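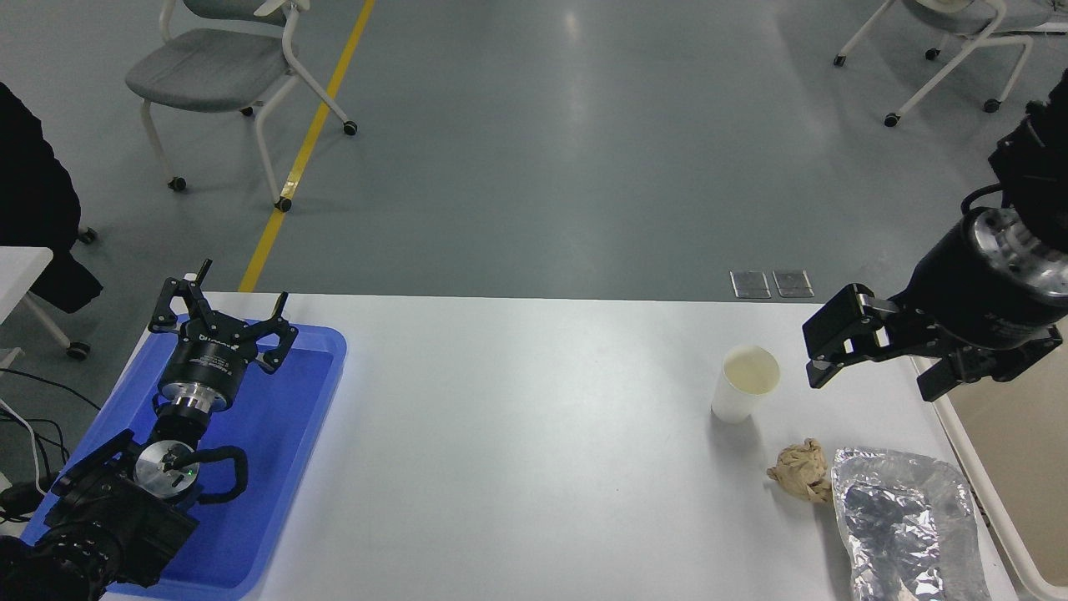
Unit 6 handout: Sequencing a table-clearing task

Last week we dealt with getting one arm to one object. In this unit the program has several objects and two arms, and it has to decide what to do next. The code is in the Trolta repository under unit6. Pull before you start, because the message format changed in October.

1. The world model

The planner never sees pixels. It reads a list of items, and each item has a label, a pose, a confidence score and a state. The state is one of: on_table, held, in_bin, unknown.

The perception node refreshes poses on every cycle. It does not set states. States are set by the task layer, after a check. Students mix these two up every year and end up with an item that is marked in_bin while it is still between the fingers.

If an item drops out of the detections, its state goes to unknown after 18 missed cycles. Don't delete it. An arm passing over the table hides things all the time, and a deleted item comes back with a new ID and gets planned twice.

2. Which item first

Our default rule is a cost with three terms: distance from the gripper, grasp score, and a risk term. The risk term is set by hand for each label. A cup that may have liquid in it gets a high value, and it also gets a limit on wrist tilt for the whole move. Paper and foil get a low value and no tilt limit.

High risk items go first. The reason is clearance: moving a cup is safer before the arm has swept past it several times on the way to something else.

3. Which arm

Each item is given to the arm that can reach it without crossing the midline. If both can, the lower joint travel wins. The arm without a job goes to its park pose and stays there until the task layer calls it. Park is a named pose in the config file, so do not type joint values into your own script.

4. Soft and shiny items

Crumpled paper and foil wrappers cause most of the failed grasps in the lab.
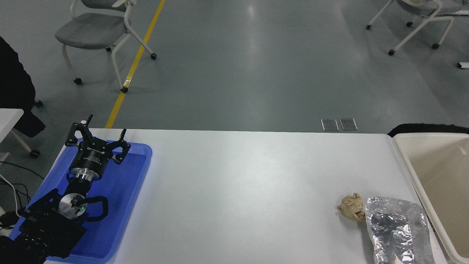

Josiane Gautier wrote on the course board that her planner kept picking the foil first, even with the paper closer. "I printed the grasp scores and the foil was at the top nearly every cycle, but the depth values under it were jumping all over the place. Should I lower the score for shiny labels, or fix the depth?"

Fix the depth first. Reflective surfaces give holes and false peaks in the depth map, and the grasp scorer reads a false peak as a nice edge to close on. Run the median filter in the Bolar package over the last 21 depth images, then score. If the spread is still high, mark the pose as low confidence and let the planner choose another item. Changing the score by label hides the problem and will break on the next shiny thing.

For paper, close to a force limit and not to a width. A balled-up sheet gives way as the fingers close.

5. Exercises

a) Run the planner on log 236 and write down the order it picks. Change the risk value for the cup to zero and run it again. Explain the difference.

b) Add a check that confirms an item is in the bin before its state changes. Keep the timeout at 32 cycles - the grader assumes this.

c) Write a test where one item goes unknown in the middle of a plan and comes back in another place.

Hand in the code and one page of notes by 5 p.m. on the due date listed on the course page.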